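Kadurero – Réseau de prévision hivernale de la vallée de Trultach
Rapport d'avancement à l'attention de la Fondation Arango
Rédigé par Yolanda Villanueva, coordination

Le dernier rapport se terminait sur une phrase imprudente : « le réseau est prêt pour l'hiver ». L'hiver en a pris connaissance. La période couverte ici va de novembre à mars et comprend deux épisodes de pluie verglaçante, un redoux interminable en janvier et une chute de neige que notre bulletin avait placée sur le versant d'en face. Dans l'ensemble le projet avance, avec un retard sur le volet « archives » que je détaille plus loin et que je préfère annoncer moi-même.

1. État du réseau

La convention prévoyait 35 points de mesure en fond de vallée et sur les deux versants. Ils sont tous posés. Poser n'est pas mesurer, et pendant une bonne partie de décembre les stations du versant nord ont transmis une température parfaitement constante, ce qui a d'abord été salué comme un signe de fiabilité. Les abris étaient pris dans la glace. Yolanda Taipe, notre technicienne, est montée les dégager à la main, puis y est retournée trois fois, le givre ayant ses habitudes.

(Pour les lecteurs du comité de suivi qui s'en sont émus : oui, nous sommes deux Yolanda. Les messages destinés à l'une arrivent chez l'autre dans les deux sens, et le système s'équilibre.)

La station du col, à 859 mètres, reste la plus utile et la plus pénible. C'est elle qui voit passer l'air froid en premier quand il déborde du plateau, et c'est elle aussi qui perd son anémomètre. Le modèle à coupelles a tenu jusqu'au premier coup de vent de sud. Son remplaçant, sans pièce mobile, fonctionne depuis février, mais il prend les gros flocons pour des rafales. Les valeurs de vent du col sont donc publiées avec une mention de prudence les jours de neige, c'est-à-dire les jours où on les consulte.

Les sondes de chaussée commandées à Prisex ont été livrées avec six semaines de retard et une notice dans laquelle le mot « gel » désigne tantôt l'eau gelée, tantôt le produit d'étanchéité. Nous avons fini par nous comprendre. Les sondes elles-mêmes sont bonnes : l'écart avec notre thermomètre de référence est resté faible sur toute la saison, y compris lors des refroidissements rapides de fin de nuit.
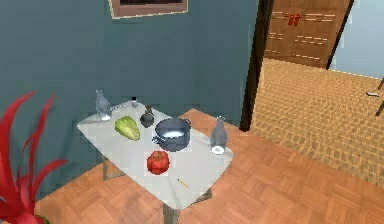
Vue de synthèse. Table blanche, avec entre autres une bouteille en verre et un petit flacon sombre.

2. Le bulletin

Le bulletin Kadurero paraît chaque soir à 17 heures, avec une mise à jour à 5 heures quand un risque de verglas est en cours. La mise à jour matinale était une demande des équipes de déneigement. Elle est rédigée par la personne de permanence, dans un style qui s'en ressent, et deux abonnés nous ont écrit pour dire qu'ils préféraient cette version-là.

À la fin mars, 505 personnes et services y étaient inscrits. On y trouve les quatre communes de la vallée, le transporteur scolaire, des éleveurs, plusieurs infirmières à domicile et un monsieur installé sur la côte qui aime savoir qu'il fait plus froid ailleurs. Les désinscriptions se concentrent au lendemain de l'épisode neigeux mal placé, ce que nous jugeons équitable.

Nous avons maintenu le principe arrêté avec la Fondation : une probabilité en chiffres, une phrase en clair, pas de carte rouge clignotante. La phrase en clair prend plus de temps que tout le reste. « Risque modéré de verglas » est lu par les uns comme une permission de rouler et par les autres comme une invitation à vider l'épicerie. Depuis janvier, nous écrivons plutôt quelles routes sont concernées et à quelle heure, par exemple « la départementale après le pont, entre quatre et sept heures ». Les retours sont meilleurs. L'épicerie n'a pas été consultée.

3. Vérification des prévisions

C'est la partie du projet pour laquelle nous sommes financés, et la moins flatteuse.

Sur les nuits à verglas, le réseau a bien travaillé. Nous comptons 9 épisodes observés sur la chaussée pendant la saison. Tous ont été annoncés la veille au soir, sauf un, survenu début décembre, pendant que les stations du versant nord affichaient leur belle température constante. Les fausses alertes sont plus nombreuses que nous ne le voudrions. La plupart tiennent à une mince couche de nuages bas qui s'installe en seconde partie de nuit et empêche le sol de refroidir ; le modèle régional ne la voit presque jamais, alors que n'importe quel habitant du bas de la vallée la sent venir en sortant le chien.

Sur la neige, le bilan est honnête pour l'altitude de la limite pluie-neige et franchement moyen pour les quantités. L'épisode de février mérite un paragraphe à part. La perturbation est arrivée avec l'intensité et à l'heure prévues, et a tout déposé sur le versant est. Notre bulletin annonçait le versant ouest. Les chasse-neige ont donc attendu en très bon ordre du mauvais côté de la rivière. L'explication tient à un vent de basse couche un peu plus tourné que prévu, et la correction a été introduite dans la procédure.

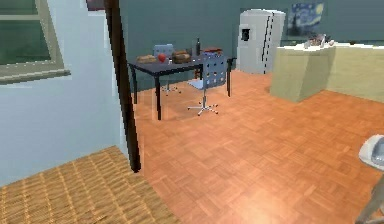
Reste le redoux de janvier. Les tendances saisonnières publiées à l'automne laissaient attendre un hiver plus froid que le précédent, et nous les avions relayées avec assez d'enthousiasme pour que la presse locale en fasse un titre. Il a ensuite plu pendant presque tout le mois. La saison complète finit pourtant légèrement sous la normale, grâce à mars, ce qui donne techniquement raison à la tendance et ne convainc absolument personne au marché. Nous proposons de ne plus diffuser de tendance saisonnière sans un encadré expliquant ce qu'elle dit et ce qu'elle ne dit pas. Un brouillon circule. Il est trop long.

4. Archives

Le volet archives consiste à saisir les carnets de relevés tenus dans la vallée avant l'automatisation, afin de disposer d'une série longue de températures minimales et de hauteurs de neige. Il devait être achevé en janvier. Il ne l'est pas.

Première cause, l'écriture. Un des observateurs formait ses 1 et ses 7 d'un même geste énergique, et une nuit à moins un n'a pas tout à fait les mêmes conséquences qu'une nuit à moins dix-sept. Nous recoupons avec les carnets voisins quand ils existent. Deuxième cause, le règlement du jeu a changé en cours de route : la règle à neige a été déplacée, vraisemblablement de quelques mètres, vers un endroit où le vent l'abrite beaucoup mieux. La note en marge dit « déplacé la règle, plus commode ». On lui doit un des plus beaux enneigements de la série.

Troisième cause, Yolanda Taipe devait consacrer deux jours par semaine à la saisie et les a passés à casser de la glace. Je n'ai pas de proposition élégante sur ce point. Nous demandons de reporter la livraison à la fin de l'été, sans moyens supplémentaires.

5. Budget

Les dépenses suivent le prévisionnel, à deux exceptions. Le poste « déplacements » est dépassé, pour des raisons qu'on aura devinées à la lecture de la première partie. Le poste « communication » est sous-consommé : les dépliants n'ont pas été imprimés, la version validée comportant une carte où la rivière coulait vers l'amont. Nous sollicitons l'accord de la Fondation pour transférer le reliquat du second vers le premier.

La pénalité de retard due par Prisex a été convertie, après discussion, en deux sondes de rechange. L'une est déjà en service sous le pont.

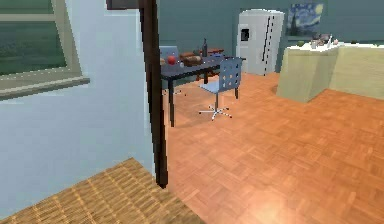
Vue de synthèse. La fenêtre dans le mur bleu pâle, avec son rebord beige.

6. Prochaine période

En avril et mai, le réseau passe en mode gelées tardives, à la demande des arboriculteurs du bas de la vallée. Le bulletin de 5 heures sera avancé pendant la floraison, car à 5 heures, nous dit-on, l'abricotier a déjà son avis. Nous n'avons pas encore trouvé qui se lèvera pour le rédiger.

Les abris du versant nord seront remplacés en juin par un modèle ventilé. Deux ont été essayés au col pendant le mois de mars sans se boucher, mais mars a été sec et je me garderai d'en tirer une phrase de conclusion.

Le tableau complet des prévisions et des observations, nuit par nuit, est joint en annexe A. Les nuits manquées y figurent en gras. L'annexe B reprend les dépenses par poste, et l'annexe C la correspondance avec Prisex, que le comité n'est pas obligé de lire.

Nous restons disponibles pour une visite du réseau. Prévoir de bonnes chaussures pour le col et, si possible, écrire aux deux Yolanda à la fois.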